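Hudomik Student Robotics Club - members' list
Subject: Re: picture frame task, what we agreed for the next session
From: Harvey Simard
To: members list
Cc: Solange Lemieux

Hi all,

Answering Lise's questions below in order, with pictures from the brick-wall room in Didville for those who couldn't make it.

Lise MacPherson wrote:
> I've read the task sheet twice and I'm still not clear on a few points.
> 1. Is the frame task one gripper or two? The sheet says "either".
> 2. Do we clear the desk first or leave the lamp and the button box where
> they are?
> 3. Who is keeping the episode log now that Mackenzie is on the
> Després entry?
> Also, can somebody send a picture of how close you hold the grippers?
> The drawing on the sheet doesn't help.

On 1, it's two. The sheet is out of date and I'll fix it. One hand takes the frame between the fingers and the other comes in from the side. Don't squeeze hard. The ribbed faces grip well enough and the frame is light.

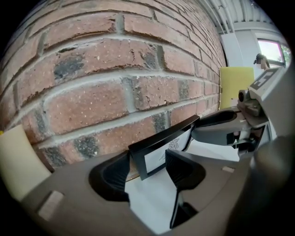
Frame in the fingers, second gripper coming in from the right.

Keep the square marker on the other gripper turned so that a camera can see it. Harvey Morin went through the November recordings and threw out 16 episodes, nearly all of them because a wrist had rolled over and the tracking was lost. If you feel your wrist going past comfortable, put the frame down and start that episode again. It is quicker than fixing it afterward.

On 2, leave everything where it is. The lamp and the box with the red button stay at the back left of the desk and the yellow-green binder stays at the back right. We use the same layout for the whole set. The frame starts near the middle of the desk, lying flat, drawing side up. Stand at the front edge, and check that the lights on both grippers are on before you pick anything up.

Please watch the cables too. There is a power strip on the floor between the desk and the chairs, and the leads run in both directions from it. Anyone waiting for a turn should sit on the window side.

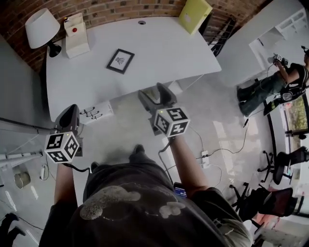

Episode log

On 3, I have the log until Mackenzie Ross is back. It is the same spreadsheet in the Vasedine folder. One row per episode: your initials, which drawing, start time, and good or bad. If it was bad, say why in a few words. "Dropped" is fine. "Weird" is not, and we have several of those.

Write down the drawing every time. We have more than one, and Solange wants to be able to sort by it when she splits the set for training. The bird is the one with the spread wings and the crest. The plant is easy to mistake for a tree, so just write "plant".

Each person does 20 episodes and then swaps out. With 5 people on the list for next time we should get through it in one evening. The total we told Solange is 1,000 by the end of term and we are behind, so please come if you said you would.

For the regrasp part, set the frame down at a slant and open the fingers wide before you go back in. Coming straight down on a corner tends to push the frame away from you.

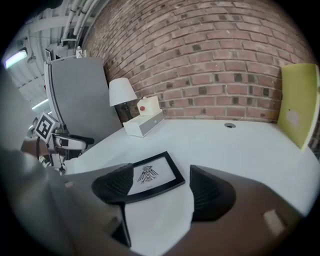

The bird drawing at a slant on the desk, fingers open.

Lise, I hope that covers how close to hold them. If not, come at 6:30 and I'll go through it with you before the others start.

Two other things. I still need someone to bring the spare gripper pads from the Després cupboard. And if you borrowed the small screwdriver set, please put it back.

Harvey S.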